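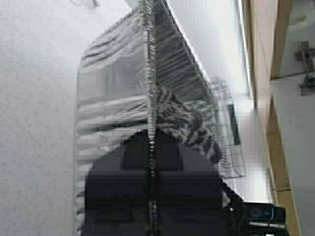 Éabha Moriarty wrote in after the first part of this review to say that the Revow bracket drifts unless the two rear screws are retorqued after the first shift, and that she would not calibrate anything on it until they have been. I had not done so. The readings below were taken after following her advice, and they are better than the ones I published in April.

The Revow wrist kit consists of a camera bracket, a flex-rated cable, a finger carrier and a pair of black fingers. It is sold for light arms working in kitchens, laundries and other domestic layouts. Ó Dálaigh supplied ours with the metric hardware pack, which you will want, as the standard pack has no spares.

Fitting

Allow an hour. The bracket goes on before the finger carrier, and the manual has the order reversed on its second page. There are 11 screws across the two parts. Use low-strength threadlocker on the carrier screws only. The bracket screws have a nylon patch, and extra compound makes them miserable to remove.

Cable routing is the weak part of the design. The strain relief sits on the inside of the wrist, so the cable is pinched at full rotation unless you leave a service loop. I left 14 cm and taped it flat against the link. A 90-degree plug would fix the problem and Revow should be including one.

Calibration

I used Trovis for the hand-eye routine. It asks for four poses at minimum and accepts them without complaint, but the residual was erratic at that number. With 11 poses it settled, and adding more gained nothing I could measure. Set exposure by hand before starting. On auto, the camera meters for the dark fingers at the bottom of the view and washes out a white benchtop, taking the target corners with it.

The same thing happens in ordinary work. Colour holds up reasonably well on wood-grain fronts, poorly on anything pale. If your cell has white surfaces, lock the exposure about a stop lower than looks right on the monitor and do your finger-alignment checks against a darker background.
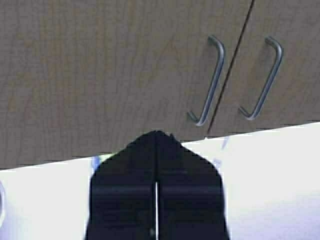
Wrist camera view, fingers closed, tip overlapping the lower edge of the cabinet front.

Alignment check

Close the fingers and look down the centre gap. Light through the lower part of the gap is normal with this finger shape, provided the sides of it run parallel. If the gap opens towards one end, loosen the carrier on that side, close the fingers again under low force and retighten in small steps. Do not shim the fingers themselves. Our first pair came out of the box slightly skewed and took two attempts to correct.

Translucent plastic is the hard case for the camera. Creases throw bright streaks, and a bag hanging close to the lens will cover most of the view, fingers included. Trovis has a near-field mask that drops these frames from tracking. It is off by default. Turn it on, and slow the retract move as well.

Upkeep

Over around 300 hours the maintenance has been modest. The lens cover needs a wipe at the start of each shift with a dry microfibre cloth. Revow warns against alcohol, and the coating does haze if you ignore the warning. Finger faces should be checked for nicks when working near zippers or wire racks. Replacement fingers come only as pairs.

The one repair was a failed connector at the camera end. The latch tab cracked, the plug backed out under vibration and the stream dropped out intermittently, which I spent an afternoon blaming on the driver. The replacement lead from Ó Dálaigh has a thicker tab. Check yours by tugging gently with the arm powered down.

Compared with the Reltik

The Reltik mount is stiffer and its cable exit is on the correct side. It also sits higher off the wrist – enough to foul on overhead cupboards when reaching in at a low angle – and needs a separate carrier for the fingers. For an open bench I would buy the Reltik. For work under cabinets the Revow clears more easily, and recalibrating after a finger change takes 4 minutes once the poses are saved.

Recommended for tight layouts, with the retorque and the service loop treated as part of installation. I have asked Revow whether the manual will be corrected and will add their reply when it arrives.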